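Home Robotics Workshop, Handout 4
Small parts sorting: gripper, work area and first program
Instructor: Clodagh Mulcahy. Bench notes: Valter Baptista.

Bring your Handout 3 sheet with the joint limits filled in. If your arm still drifts on power-up, fix that first and come back to this one.

1. What you are building
A tabletop arm that picks small hardware off a flat surface and puts each piece in a compartment of a divided tray. Handout 3 covered the arm. This one covers the fingers, the enclosure and the pick routine, which we call Dindis in the code folder.

2. Fingers
Use the narrow pair. The wide pair from the Clistance kit can't get between two parts that lie close together. Check the tips before each session and wipe off any grit. Scratches along the sides do no harm. A chip on the gripping face does, and the finger should be swapped.

Close the fingers slowly the first time and watch the gap. The tips should meet evenly – if one touches first, loosen its screw, square it up and try again.

3. Parts
Start with shapes that behave differently in the grip. Wing nuts have two flat wings and can be held across either one. Round nuts and spacers roll if they are lying on their sides, so approach them from directly above. Flat washers are the hardest, and you may leave them for last. 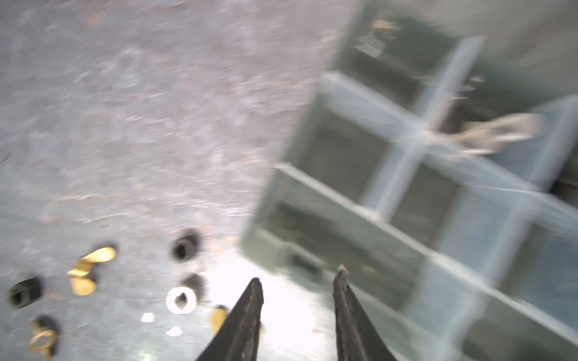 Fig. 1. Fingers over the work surface, with brass wing nuts, a washer and the divided tray.

Speckled surfaces confuse the part finder more than plain ones. If you get false picks, raise the threshold from 40 to 80 and run the finder again before changing anything else. Glare has the same effect, so move the lamp before you touch the settings.

4. Enclosure
The frame is aluminum extrusion with flat panels between the posts. Any panel material will do if it stays flat. Square the corner posts before tightening the floor rails.

Route the gripper cable with enough slack for a full wrist turn. Run the wrist through its range by hand, power off, and see that the cable doesn't catch on the tray. 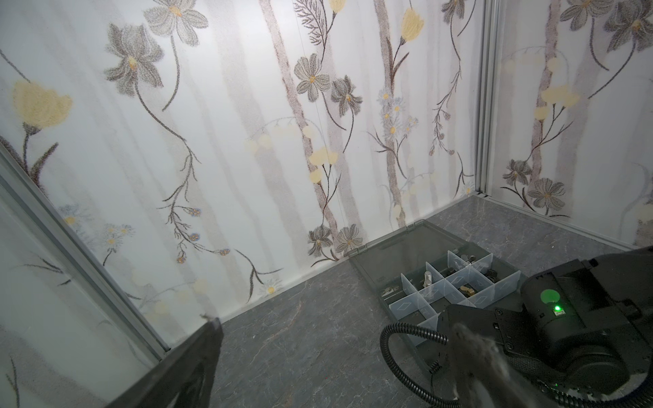 Does the tray have to go back in exactly the same spot each time?
Only if you skip the tray calibration. The routine stores one corner and one edge, so a tray that has moved needs both taught again before the next run.

5. First run
Set the speed to 40 and the pause after each grip to 2000 ms. Place one part at a time, well clear of the tray. Go to 100 on the speed setting only when the arm has placed every shape on your list without a drop. Keep a hand near the stop switch.

For next time: save your log to the Skusero folder and write down which part gave you the most trouble.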